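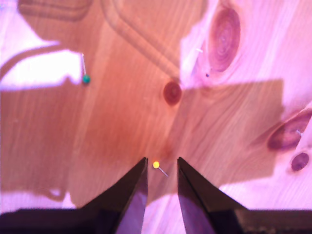

Unit 6: Measuring and Reporting Floor Area

Residential Property Practice, Plekbridge campus
Handout for the session of January 29, 2020

6.1 Purpose of the unit

Floor area appears in the listing, the appraisal and often the lease. The three figures may differ for the same house, since each can be prepared under a different rule. By the end of the unit you should be able to measure a detached house from the outside, sort its spaces into finished and unfinished area, and state which rule you used.

6.2 Terms

Gross living area: finished, above-grade space suitable for year-round use. Measured to the exterior face of the outside walls.

Below-grade area: any level with part of its floor under ground level. In this course the whole level is classed as below grade, even where one side opens onto the yard. Report it on its own line.

Unfinished area: space without finished walls, floor and ceiling. Garages are always listed separately.

Open to below: the upper part of a two-story room. It has no floor and adds nothing to the upper level.

6.3 Field procedure

Sketch the outline of the ground level before taking any measurement. Work clockwise from the front left corner and write each length on the sketch as it is read. Opposite sides must agree. If they do not, measure again; do not split the difference.

Repeat for each level. Where an upper level cannot be reached from outside, measure the interior and add the wall thickness. Note this on the sketch.

6.4 Worked case: Irnum house

The ground level is a plain rectangle, 45 feet by 30 feet, giving 1,350 square feet. The upper level has 800 square feet of finished floor. The stair opening is counted once, with the level it descends from, and is already in that figure.

Gross living area is 1,350 + 800 = 2,150 square feet.

The basement has a finished room and a utility space. Neither is added to the total above. An agent who includes the finished room must show it as below grade.

6.5 Exercise

The Brouwer house has one level, 39 feet by 30 feet, with no garage and no basement. Compute the gross living area. Then write the floor area line as it would appear in a listing, naming the method of measurement.

Reading for next session: the Girkbridge lease packet, sections on rentable area and shared hallways. The written test on Units 5 through 8 is in June.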